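Plonomlow Puts Its Bid on the Table

Four towns want the Zamari distribution center, and the deadline for proposals is 16 June 2026. Plonomlow filed early. Its packet runs to 200 pages and offers two sites, both zoned for industrial use and both within a mile of the rail spur.

Zamari makes and ships household goods. The company has said the center will employ 1,000 people in its first phase. Pay scales have not been released.

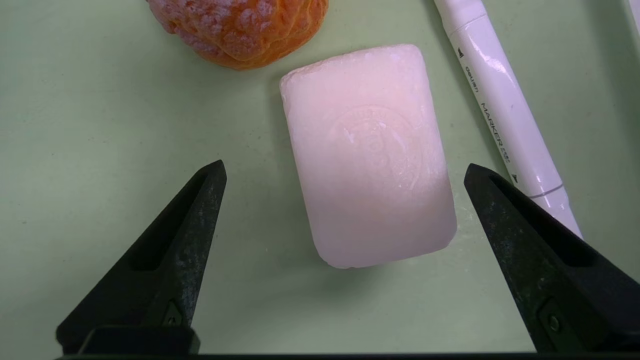 A bar of pink soap with a worn round stamp.

The larger site, on Drevness Road, covers 19 acres. It has water and sewer service but needs a new electrical substation. The city would build the substation and recover the cost through a surcharge on the tenant's bill. The smaller site, at the old Bañez cannery, has adequate power and poor truck access.

Local businesses have joined the campaign. Since March, cafes and hardware stores have collected 3,007 signatures on a letter of support, which forms the last section of the packet. Bakeries on Main Street are selling rolls stamped with a Z.
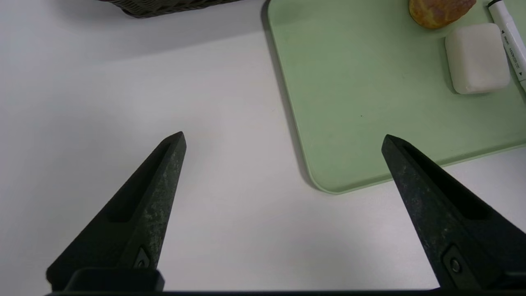 The tax terms are less festive. Plonomlow proposes a full property tax abatement for six years, followed by a stepped return to the standard rate over four more. The school district would receive a fixed annual payment during the abatement. If employment falls below the agreed level for two straight years, the abatement ends and the standard rate applies from the next billing cycle.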